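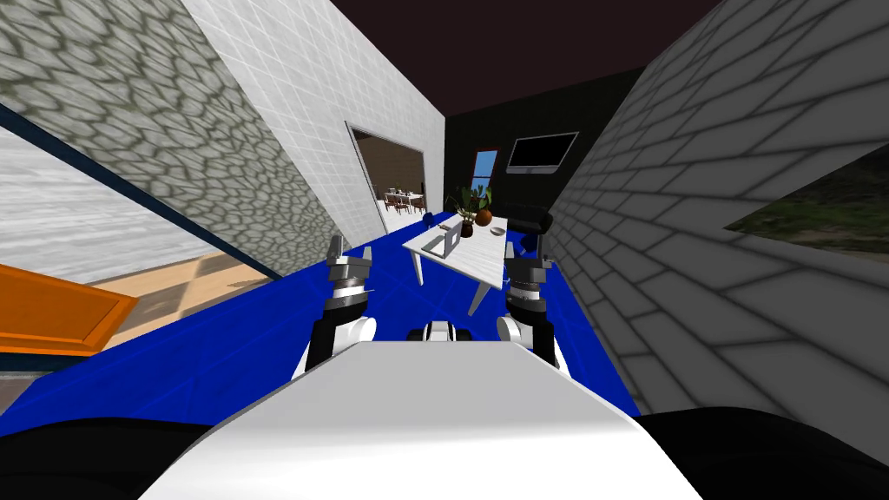

*Both arms forward, tabletop just ahead.*

# Trailing plant is all stem at the top and all leaf at the bottom, do I chop it?

**stovinach_sill**

Hi all, first time posting in the Hetport plant section, so be gentle with me! I've got a trailing plant that came with no tag from the Amaral garden center, and it has grown like crazy in one direction, down. The longest stem is 34 inches (I measured it this morning when I should have been leaving for work). The bottom half looks great. The top, right where it comes out of the soil, is basically bald, and you can see straight down to the dirt.

It gets light from one window that faces a brick wall. I water it when I remember, which I'm guessing works out to every 10 days in summer and a lot less in winter. No fertilizer so far, I bought some and then got scared of the label.

So, do I cut it back hard, or leave it alone and move it somewhere brighter? My mother-in-law says never cut a plant that's growing. My coworker says cut everything. I'd really like to keep some of the length if I can, it took two years to get there and I'm kind of proud of it.

Also, is 380 square feet of apartment too small to be getting a second one? Asking for my husband.

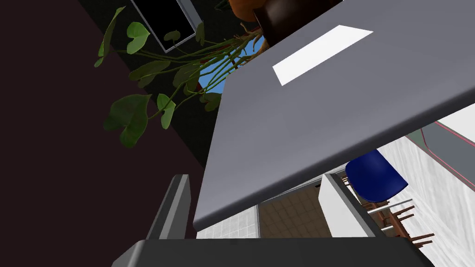 *Long green stems coming down from behind the dark pot.*

**hetport_greenthumbish**

Cut it! But not all of it, and not all at once.

Mine did the same thing and I left it for ages, because I loved the long bits, and all that happened was the bald part got balder. Once a stem has dropped its leaves up near the soil they mostly don't come back on that same stretch. What you can do is get new stems growing next to the old ones, and there are two easy ways to go about it.

The first one is cuttings. Take the 2 scraggliest stems, snip them a few inches above the soil, and cut the leafy ends into shorter pieces. You want at least one node (the little bump where a leaf joins) that can sit under water. Pull off any leaves that would be underwater, put the pieces in a glass on the windowsill, and change the water whenever it looks cloudy. When the roots are as long as your finger, poke them into the bare spots in the same pot. It looks silly for a month or so and then it looks full.

The other way is lazier, and it's the one I use now. Pick up one of the long stems, coil it back over the top of the soil, and pin it down with a bent paper clip or a hairpin so the nodes touch the dirt. Keep that soil a little damp. It roots where it touches, and you haven't cut anything, so your mother-in-law is happy too. You do lose some length on the stem you coil, but you can leave the others hanging.

And yes, brighter spot. A window facing a brick wall is probably why you're getting so much space between leaves. Move it over a week or two if the new place gets real sun, mine got crispy when I rushed it.

One more thing, I wouldn't feed it until you see new growth. Then half of whatever the label says.

**potting_in_stovinach**

more light. mine was bald too and I just turned the pot around every time I watered. didn't cut it. looks ok now, not amazing

also check it's not sitting in water at the bottom, my roommate drowned two that way

**stovinach_sill**

Thank you both!! I went with the hairpin thing on two stems and took cuttings from one, so now there's a jelly jar on the bathroom shelf and I check it way too often. I've also moved the pot to the kitchen, where there's a proper window. I did find water standing in the outer pot, so, oops. Dumped it out.

Will update when something sprouts. Still no decision on the second plant, he wants a fern.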